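The Measure of a Kitchen

A small lab cylinder has become the must-have of home bartenders and coffee people. Does it pour any better than a spoon?

By Karlijn Aerts

The first one I saw was in Njål Engström's kitchen in Sternville, standing next to the salt. He had made me a sour and he wanted me to know that the lemon juice in it came to 17 milliliters. I asked what would have happened at 20. He thought about it for a while and said it would have been a different drink.

Maybe so. I drank it and it was good, and I've had good sours from people who squeezed half a lemon over a glass and picked the seeds out with a fork.

Graduated cylinders used to live in chemistry classrooms and darkrooms. Now they turn up in gift guides, on bar carts, in the drawer where the corkscrew ought to be. Rirkitz, a kitchen shop with two branches and a very persuasive newsletter, sells a set of four in clear plastic for $40. A school supply dealer will sell you what looks to me like the same set for $24. The difference, as far as I can tell, is a linen bag.

The argument for them goes like this. A measuring cup is wide, so a small mistake in the height of the liquid is a large mistake in the amount. A narrow tube spreads the same liquid over a longer scale, and you can read it more closely. I have no quarrel with that. It's geometry. My quarrel is with what comes next, when people who own a narrow tube begin to believe everything written on it.

Bartjur, as his students call Bartjur's-never-late Mr. Snorradóttir's rival department, will have to wait for another article; I went to see Mikkel Bjarnason, who taught high school chemistry for most of his working life and still has opinions about glassware. He put a cylinder of water on the windowsill and asked me to read it. I said 8. He told me to bend my knees. At eye level it was a hair over 7.

"You read the bottom of the curve, and you get down to it," he said. "Anybody who holds it up in the air is guessing."

I have since watched five people use one of these at home. Four held it up in the air.

Then there is the matter of what sticks. Pour out syrup and a film of it stays behind on the wall of the tube. Honey is worse. Olive oil is worse still to wash out, and a small cylinder is too narrow for any sponge I own, so you need a brush, and Rirkitz naturally sells the brush. A tablespoon goes in the dishwasher and comes out a tablespoon.
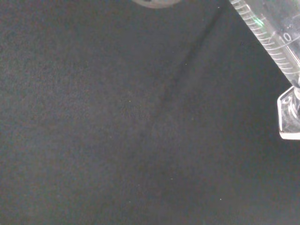

I bought a set anyway, the cheap one, and used it every evening through November. I measured vermouth, vanilla, fish sauce and the liquid plant food I had always given by the glug. For the plant food it was a revelation. I had been using nearly twice what the label asks for, and the fern has stopped sulking. For vanilla it was absurd. More of it clung to the plastic than the cookies would ever have missed.

The smallest one also falls over. The feet on these things are supposed to prevent that, and on a bare counter they mostly do, but put one on a folded dish towel and reach past it with a sleeve and you'll be mopping. Arnout Van Acker, who runs the bar at Totitz and has no patience for home equipment, wouldn't have one in the building. His staff use steel jiggers. They're quick, they bounce, and if the pour is off by a little it's off by the same little every time.

"Consistent is what I pay for," he told me. "Accurate is for the pharmacy."

Engström, when I passed this along, said that Van Acker's sours were too sweet.

There are jobs I'd keep a cylinder for. Plant food is one. Developing film is another, if you still do that, and so is mixing up a small batch of wood stain you may need to match later. If a recipe is written in milliliters and the amounts are tiny, go ahead. But a kitchen scale does most of this already, it costs less than the set with the linen bag, and it doesn't care how far you bend your knees.

My three larger ones are in the cupboard over the fridge. The little one is out by the fern.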